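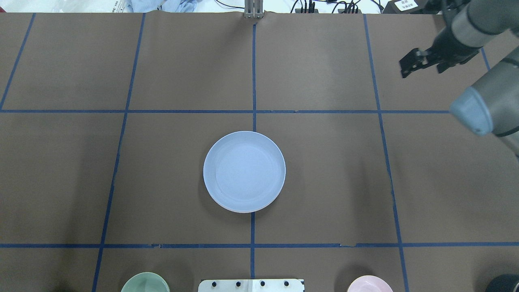
図3 青いテープで区切った作業面。皿は中央の縦線をまたいで置かれ、グリッパは右奥で何も持たずに浮いている。

4.2 テープの格子と皿の置き場所

前節でさらっと「皿をマスに置く」と書いてしまったのですが、実を言うと私がいちばん長く悩んだのがこのマスの作り方です。茶色のクラフト紙を作業面に敷いて、その上に青いテープを貼って格子にする。文字にすれば一行で終わります。ところがこの一行の中身しだいで、後の数字がずいぶん変わってくるんです(だから節をひとつ使わせてください)。

最初はマーカーを紙に印刷して、天板に貼っていました。位置合わせの精度だけならそちらが上です。ただ、印刷マーカーを使うと方策がマーカーの模様そのものを覚えてしまって、模様を変えたとたんに皿の手前で腕が迷い始めるという、なんとも情けない挙動を見せました。テープの線なら模様らしい模様がありませんし、貼り直すたびに少しずつずれます。このずれが学習データの中に自然に混ざってくれるのが、私としてはとてもありがたかった!

とはいえ、ずれっぱなしでは評価ができません。そこで頭部カメラの画像から線を拾い、マスの四隅を推定して、皿の中心がどのマスに入っているかを判定する処理を入れました。本論文ではこの判定器をPruveterと呼びます。やっていることは素朴で、青い画素を抜き出し、線分を当てはめ、交点を求め、射影変換で真上から見た格子に戻す、という順番です。テープの継ぎ目にすき間があったり、しわが寄っていたりすると線分が途中で切れるので、向きの近い線分どうしをつなぐ後処理をしています。このつなぎの閾値は手で決めました。自動で決める方法もいくつか試したものの、照明が変わるたびに違う値を出してきて、最後は私が根負けした形です。

悩ましいのは、皿が線をまたいでいるときの扱いでした。マスの真ん中に置けと指示すれば、人間ならだいたい真ん中に置きます。でもロボットは線の上にも平気で置きますし、初期配置としてわざとまたがせる条件も入れています。Pruveterでは皿の縁を楕円で近似して、その中心だけを見ることにしました。中心が線の上に来たら「境界」という別のラベルを付けて、成功にも失敗にもいったん入れません。境界ラベルの試行は後で必ず配置からやり直します。成功率を高く見せたいならどちらかに寄せてしまう手もあるのですが、後から読み返したときに自分が困りそうなのでやめました。

もうひとつ、皿と鉢の違いについても触れておきます。操作の対象にしたのは皿だけで、鉢は格子の手前側に並べたままにしました。判定の邪魔になるなら片づけてしまえばよいのですが、似た色の丸いものが近くにあるときに方策がつられるかどうかを見たかったのです。結果を先に言うと、つられることはありました。多かったのは皿と鉢の色が近いときで、手首を鉢のほうへ振りかけて、途中で戻ってくるという動きが何度も出ています。戻ってこられるのだから立派なものだ、と私は思っています。

4.3 手首カメラによる補正

頭部カメラだけでマスの位置を決めると、奥のほうで誤差が大きくなります。斜めから見下ろしているので当たり前ですね。縦の線は奥へ行くほど詰まって写り、画素ひとつ分の読み違いがそのまま実寸のずれになってしまう。そこで皿に近づく前に、手首のカメラを格子の交点の上へ持っていき、交点がカメラ画像のどこに写るかを見て手先の座標を直す、という手順を足しました。

使うのは二本の線の傾きと交点の位置だけです。線が画像の中でどれだけ斜めになっていても、交点さえ入っていれば計算できます。逆に、線が一本しか入らない場所では手先の向きは直せても、線に沿った方向のずれが残ります。このため、補正に入る前の姿勢は「交点が画像の端に寄りすぎない」ように選んでいます。交点が端に寄るとレンズの歪みの影響がじわじわ効いてくるので、ここは少し慎重にやりました。

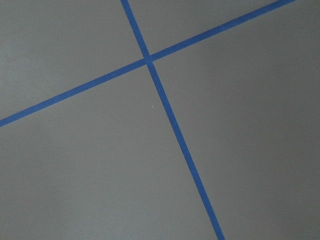 Rhonda MacPhersonからは、交点をひとつ見るだけの補正では平行移動と鉛直軸まわりの回転しか拘束できず、手先が傾いていた場合に誤差を見逃すのではないか、という指摘を受けました。さらに、テープの幅が一定だと仮定できるなら、線の両縁が画像の中で平行かどうかを見れば傾きの手がかりになるはずだ、とも。

おっしゃるとおりで、返す言葉がありません。草稿の段階では傾きを完全に無視していました。指摘を受けてから線の両縁を別々に当てはめる処理を書き足し、縁どうしの開き具合から傾きを推定するようにしたところ、手先が片側に傾いていた試行がちゃんと見つかるようになりました。ただ、テープの幅は画像の中ではそれほど広くないので、推定値そのものはかなり暴れます。補正量としてそのまま使うのは怖く、いまのところ「傾きが怪しいので測り直す」という合図として使うにとどめています。測り直しは3回まで許し、それでも怪しければその試行は補正なしとして記録します。

線の縁をどう決めるかについても少しだけ。テープが重なる交点の近くは、縁の検出が不安定になりがちです。そのため当てはめには交点から少し離れた部分だけを使い、最後に直線を延ばして交わる点を求めています。床屋の三色灯みたいに縁がちらつく画像を何枚もにらんだ末の結論で、見た目の地味さに反して効き目は大きかったです。小さなごみが紙の上に乗っていても、色で先に落ちるのでほとんど影響しません。

4.4 結果

方策の学習には300件の実演データを使いました。学習の枠組みはSfeirで、比較対象としてPraverも同じデータで学習しています。どちらも中身には手を入れず、入力の前処理だけをそろえました。実演は私が遠隔操作で集めたものなので、私の手癖がしっかり入っています(皿の手前で一瞬ためらう癖があるらしく、学習後のロボットも同じところでためらいます。ちょっと恥ずかしい)。

評価は749試行で、このうち目標のマスに皿の中心が収まったものが592試行でした。境界ラベルが付いた試行はやり直した後の結果で数えています。8割に届かないのは正直くやしいのですが、補正を切った状態で試したときには奥の列での失敗が目に見えて多く、手首カメラの一手間に意味があったことは確かめられたと考えています。手前の列では補正の有無で差が出ませんでした。これも頭部カメラの見え方から予想していたとおりです。 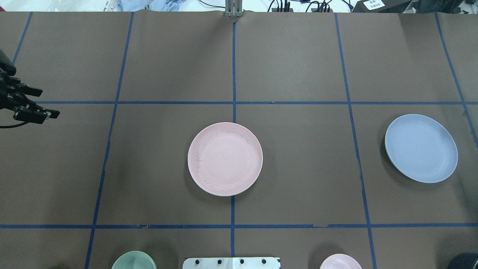 失敗の中身に目を向けると、皿を離す瞬間のずれが大半を占めます。つかむところまではうまくいっていて、目標のマスの上にもきちんと来ているのに、指を開くときに縁が片方の指に引っかかり、皿が横へ滑ってしまうのです。補正は手先の位置を直してくれますが、離した後の皿の動きまでは面倒を見てくれません。位置が合っているのに外れる、というのは見ていてなかなかこたえます。

Praverのほうは失敗の出方が違っていました。離すときの滑りは少ない代わりに、そもそも皿に届かない試行が目立ちます。近づく速度が遅く、制限時間を使い切ってしまうことが多いのです。制限時間を延ばせば差は縮まりそうですが、条件を後から動かすと話がややこしくなるので、今回は事前に決めた時間のまま報告します。

皿を複数置いた条件では、指定していないほうの皿をつかみに行く間違いも見られました。色を言葉で指示しているのに、近いほうの皿へ行ってしまう。色の取り違えというより、距離に引っぱられているのだと私は見ています。そう思う理由は、皿の色を入れ替えても間違いの向きが変わらず、配置を入れ替えると変わったからです。もっとも、この条件の試行は配置の種類が少なく、強いことは言えません。実演データの中で私が近い皿から順に扱っていた可能性もあり、データの集め方を見直す必要があります。

テープの貼り直しについても報告しておきます。評価の途中で格子を一度はがし、目分量で貼り直しました。メジャーは使っていません。貼り直しの前後で成功率にはっきりした違いはなく、マスの形が多少いびつになっても判定と補正の両方が付いてきてくれました。Gimediaの実験室でも同じ手順を試してもらう予定で、11月までに天板の大きさが違う環境での結果をそろえたいと思っています。そのときは紙の色も変えてもらうつもりです。青いテープがよく拾えているのは茶色の紙との組み合わせのおかげかもしれず、ここはまだ切り分けができていません。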